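Home | Topics | Ask | Members | Log in

Bottle deposit machine rejects crushed bottles

Posted by Reto Prantl, September

The return machine at our Narnell store refuses any plastic bottle that has been stepped on. I sort returns for my building, and one sack last week held 53 bottles, of which 4 went through. Is it the weight, the shape or the barcode? The screen only says "Item not accepted."

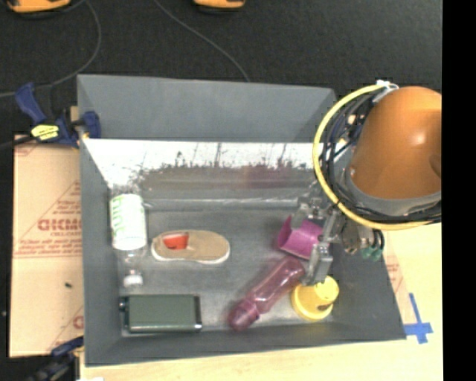
The store manager told me to flatten them for the bulk drop instead, but that line pays by the pound and the rate is lower.

patero_k
Barcode, in most cases. The machine turns the bottle until it gets a read, and a creased label will not scan. Blow into the neck to push the wall back out, put the cap on, and feed it base first. Labels that have come off cannot be fixed this way. Also check that the container is covered in your state. Plain water often is, some other drinks are not.

Leitner51
just take them somewhere else, mine takes everything

nernar
Shape matters too. Older units compare the outline with a stored profile and reject on mismatch even when the code reads. Ask the store for the model. If it has a round opening with rollers, assume it checks both. Refillable flasks have no deposit code, so pull those out before you start.

Related
Can I return cans without a tab?
Sorting glass by color
Deposit receipt expired after 4 weeks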